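Covside Travel Notes, June 19, 2023

Quick one this time, the phones havent stopped since the Sukari Coast dates went up.

So. The seven-night coast and highlands tour. Two departures left for the fall, both with space, the later one filling faster. Price holds until the end of the month and then the hotel in Wavthorpe puts its rates up, nothing we can do there. Breakfast every day, dinner on three nights, all transfers. Flights not included, ask Palesa if you want them added.

Packing list has been redone as well. Old one had people hauling winter coats up the coast for no reason. Soft pants for the bus, a couple of shirts, one warm layer for the highlands. Bag limit on the small bus is 32 pounds and the driver does weigh them.

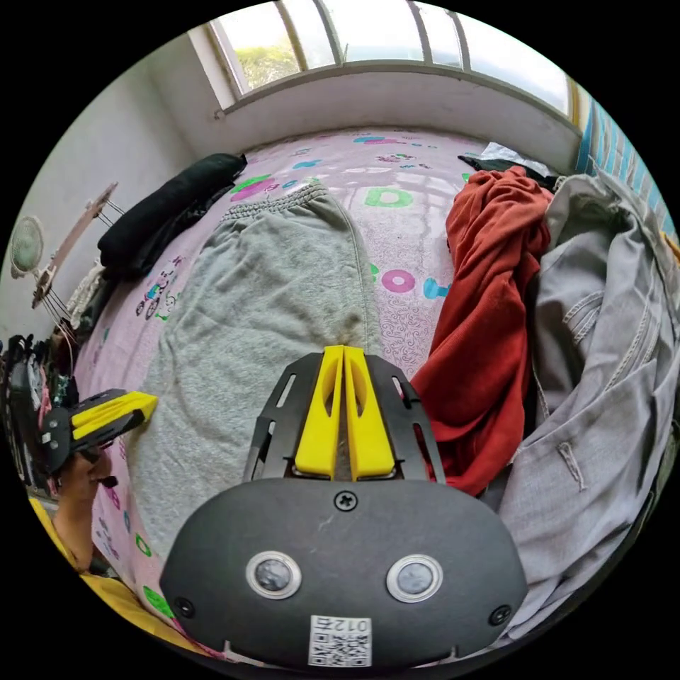

Sweatpants and a rust-red shirt on the bed.

Changes from the May brochure, please read even if you already booked:

Day 2 now starts with the harbor walk, boat in the afternoon. Tide times.

Day 3 is the long drive. Lunch stop moved to the Ndlovu farm kitchen, much better than the roadside place, and they can do vegetarian if we tell them by the night before.

Day 5 the lighthouse is closed for painting. You get the cliff path and the old fish market in its place. Same meeting point, outside the hotel.

Everything else as printed. If your copy says the museum is free it isnt, bring a little cash for the door.
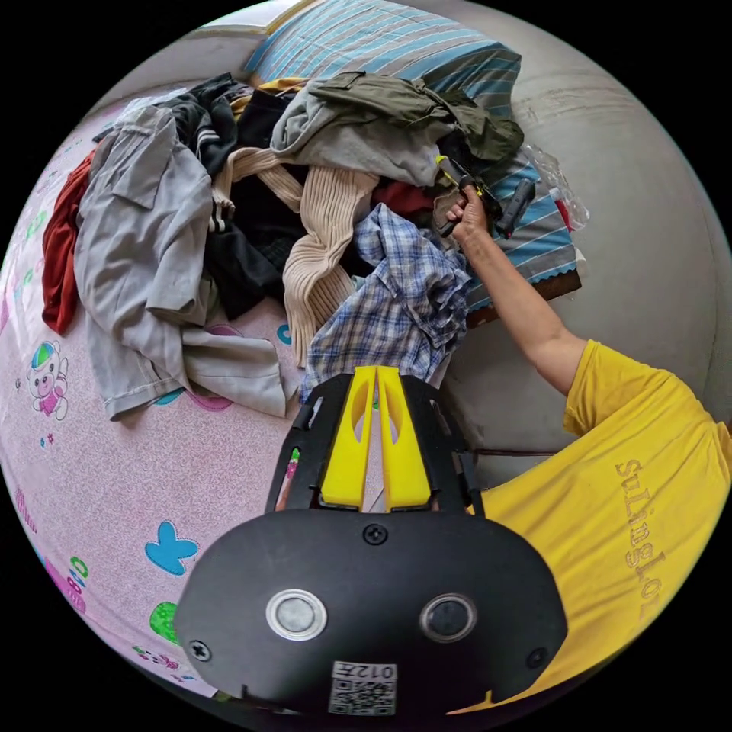

Can I stay extra nights in Wavthorpe after the tour ends?
Up to three, at the group rate, as long as you tell us when you pay the deposit. After that it goes to the hotel's normal price and you book with them direct.

Single rooms. Still a few on the first departure, none on the second. Jacobus Maluleke keeps the sharing list, so if you'd like to be matched with another solo traveler, send him a note with your name and whether you're an early riser. He does try. Last year's group got on so well that most of them are coming back for the highlands half.

Laundry, as we get asked every time: the Wavthorpe hotel does it, handed in before breakfast, back by dinner. Nothing at the highland lodge exept a sink. 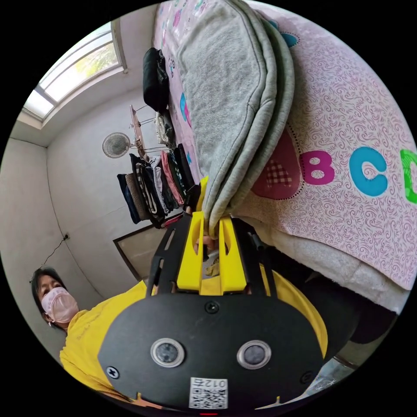
The lodge is also where the phone signal drops out, so call home before the bus leaves the coast. There's a landline at the desk for emergencies and we'll put the number in your final papers. Those go out two weeks before you travel, by email unless you've asked for paper.

Deposits to the office please, not to the guides. Palesa Engelbrecht is at the front desk mornings, messages any time. Insurance forms back with the deposit, signed on both pages, we had a pile of half-signed ones last time.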